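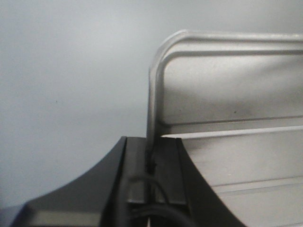 The kitchen at Flillbridge Hall will be closed for the first part of February while the floor drain is replaced. The drain dates from 1982, when the back addition went up, and it has been slow since last fall. Petero Plumbing will do the work. They expect to need four working days, plus a day for the patch to cure before anyone rolls a cart over it.

The main room stays open during that time. Groups that only need coffee can use the sink in the side hallway and plug the urns in by the coat rack. Please don't run both urns on the same outlet. The breaker is in the locked closet and the office keeps the key.

The community supper moves to the Suvolano Street annex for the two weeks the kitchen is affected. Serving time is still 5:30 p.m. The annex has one oven, a home-size range, so the menu will be soup, bread and fruit. Parking there is limited to the gravel side. The spaces by the fence belong to the dentist next door, and they do tow.

## Baking pans and trays

We did a count of kitchen equipment in order to clear the lower shelves before the plumbers arrive. The list from the last count showed 31 baking pans. We now have 18. Some of the missing ones were thrown out when the rims bent, and some went home under a sheet cake and stayed there. If you have a pan with a strip of green tape on the bottom, it is ours. Leave it in the bin inside the front door, any time the building is open.

We will buy replacements in the spring. The quote from Son Restaurant Supply came to $388 for a mix of full and half sizes, delivered. A second quote is on its way.

A few people asked whether they can leave their own pans in the kitchen between events. You can, but put your name on them. Masking tape comes off in the first wash. A paint marker on the underside holds up much better.

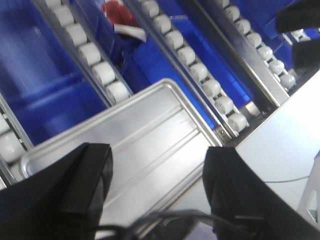

## Washing up

The spray hose at the big sink has a new washer and no longer drips. Turn the handle only until it stops. The last washer was crushed by people forcing it.

Aluminum pans should be washed by hand. The detergent in the dish machine turns them dark gray and leaves a powder that comes off on towels. Plastic serving trays can go through the machine on the short cycle, one per rack, standing up. Let them air dry before stacking. Trays put away damp were the cause of the smell in the tall cabinet in December.

The green scrub pads are for pots only. They have scratched two of the coffee urns already. White pads are in the drawer under the towels, and there is another box in the supply closet if that one runs out.

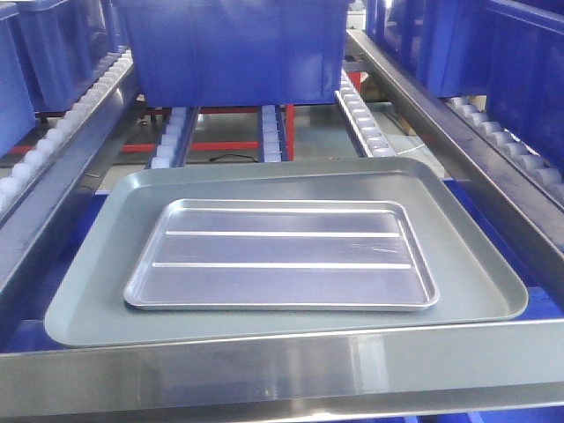 ## Food handler class

Do-yoon Lim will teach the food handler class again this year. It runs one evening, 6:00 to 8:30 p.m., in the main room, and covers hand washing, holding temperatures, allergens and how to cool a large pot of soup safely. The county test is given at the end. Bring a photo ID and a pencil.

There are 13 seats left. Sign up at the office or add your name to the sheet on the bulletin board. There is no charge for anyone who cooks for the supper. Everyone else pays the county test fee at the door, cash or check.

If your card expires before summer, please take this session. The next one won't be until September.

## Short notes

- The chest freezer will be unplugged during the drain work. Anything without a label and a date will be thrown out.
- Compost pickup has changed to early morning. Put the bucket out the night before with the lid latched.
- We are out of quart containers with lids. Clean ones from home are welcome.
- A blue casserole carrier with a broken zipper was left after the holiday lunch. It is at the office.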